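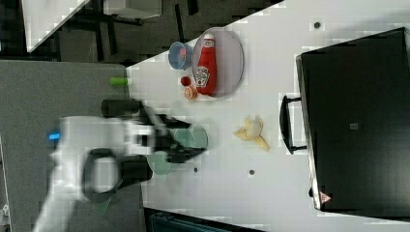 One reader wrote in to ask whether you can really freeze soup in the same tubs you eat out of, and if so, why hers always comes out tasting like the inside of a freezer. Good question, and it landed in my inbox the very week I was defrosting the big chest freezer in the garage, so soup it is for February 2023!

Yes, you can. I've done it for years. The trick (if it even counts as one) is to let the pot cool all the way down, fill the tub nearly to the top and press a bit of parchment right onto the soup before the lid goes on. Leave a finger's width for it to swell. My old habit was to leave half the tub empty, and all that air gave me a lovely crust of frost and a bean soup that tasted of old ice cubes.

Potatoes are the other thing. They go grainy on me every time, so I leave them out and boil a few fresh ones on the day. Same with noodles — they drink up the broth and you end up with a sort of pudding. Lentils, split peas, squash, anything with cabbage, all fine. I still have 2 tubs of the Drevska cabbage soup I made in November and I had one from that batch last week with a heel of rye bread. Wonderful, maybe better than it was fresh, though I did add a good splash of vinegar.

Label them! I know, I know. I keep a roll of masking tape on top of the freezer now, after serving my family what I swore was tomato soup and was in fact the plum sauce from the Akasbridge fair. My son ate his anyway.

If you've got a soup that freezes well, send it over, especially anything with barley in it. I bought far too much barley and I'm running low on ideas. Next month I'll get to the bread questions, including the one about why your rye loaf keeps splitting down one side.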